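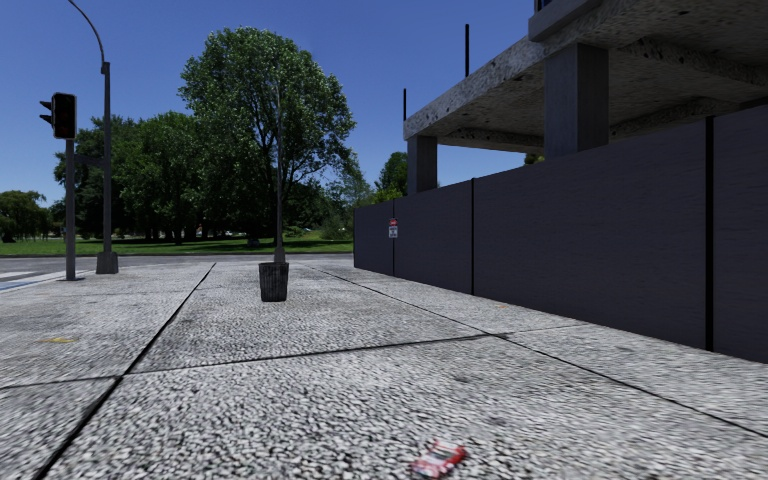 A sidewalk in a simulated town, made for teaching robots where to roll.

Filed under: Machines & Gizmos > How Stuff Learns > Ages 8 to 11

We use cookies to remember which pages you have read. They are not the kind with chocolate chips, and we are sorry about that. Accept / Manage

HOW DO YOU TEACH A ROBOT TO GO FOR A WALK?

Nobody had to sweep this sidewalk. A computer drew it, along with the trees, the sky and the unfinished building behind the fence. You could not trip over the planter if you tried.

The town is called Stukis, and it belongs to a project named Detov. The people at Detov want to build a small delivery robot that can carry a sandwich from one end of a street to the other. You can already do this. You may even be able to do it without eating the sandwich. But you have been practicing walking for years, and the robot has been practicing for no time at all.

So it needs examples.

What is an example?

Think about how you learned what a dog is. You probably didn't get a list of rules. You saw a big dog, then a small dog, then a dog wearing a sweater, and each time a grown-up said "dog." After a while you could spot one by yourself.

A learning system works a bit like that, except it is much slower on the uptake and never asks for a puppy. It is shown a picture together with the right answers: this part is sidewalk, this part is road, this part is grass. Then it is shown another one. Then another. The Detov team made 800 pictures for their first batch, and the robot's program was still mixing up fences and walls. They made more.

Why use a pretend town?

Real streets are good for examples, and the team collects those too, in a city called Paterson. The trouble is that somebody has to sit down afterward and color in every piece of every picture by hand, like the world's longest coloring book, with no dragons in it. One picture of a street can take 18 minutes. Leaves are the worst.

In Stukis, the computer already knows what everything is, because it put everything there. It can do the coloring in by itself and never complain about leaves.

A pretend town also lets you change things whenever you like. Want rain? Click. Want the same corner at 9 in the morning and again at 4 in the afternoon, so the shadows move? Click, click. Want a pole in a very annoying spot? There is always room for one more pole.

Why is there litter in it?

Look near the bottom of the picture for a small red and white thing lying on the slabs. It might be a flattened can, or it might be a wrapper. Somebody had to decide that a perfect make-believe town should have trash in it.

They were right, too. If every sidewalk in the examples were spotless, a robot might meet its first piece of trash on a real street and have no idea what to do. It could stop and wait for the trash to leave. Trash is very patient.

The dark seams between the slabs are useful for the same reason. To you, a seam is a line. To a program that hasn't seen many, it could be the edge of a step, or a hole.

So is pretend as good as real?

Not quite. Pretend leaves and pretend stones are a little different from real ones, and a program can get so used to them that real stones look wrong. That's why Detov mixes the two kinds of examples together. Before a robot called Grurkeck gets to carry any lunch, its program has to pass a test using only real pictures it has never seen before.

Try it yourself

Walk along a sidewalk with a grown-up and a notebook. Write down everything a robot would have to go around, over or nowhere near. Poles count. So do puddles, bikes and little brothers.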